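Search this blog
Go

We use cookies to remember your settings. OK

So the Wirix gripper kit has been living on my bench since last weekend, and I have opinions! It's 265 dollars for a pair of fingers, the pads, a wrist camera mount and a bag of screws (the bag had a hole in it, so I crawled around on the floor for a while). Bolting it on took me one evening. I'd picked planetary gears as my test job, mostly to annoy myself, and I put down a felt mat so that little parts wouldn't skate away.

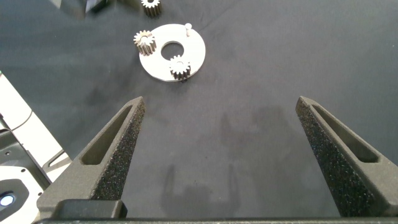 The software is the part I was dreading. You teach it a pick by moving the arm by hand and hitting save, and after 5 tries I stopped swearing at it. The manual is 71 pages and I'd say the first ten are useful. Grip force is one slider, which I love, but it goes back to the default every time you restart, which I really don't!

What I like best is the padding on the fingers. My old set from Zundilby was bare and shiny, and small metal parts spun around in it like crazy. I also like how wide these open, so I can be pretty sloppy about where I come down over a gear. 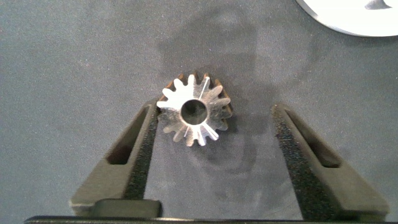

Liya Demissie wrote to me that she's had the same kit for a year and the pads are what wears out first, so order a spare set with it and save on the shipping. She also told me to tape a note about the force slider to the monitor. Done, in orange marker.

Would I buy it again? Yeah, I think so, but I'd wait for a sale. Next up is getting it to fill a whole carrier without me hovering over the stop button.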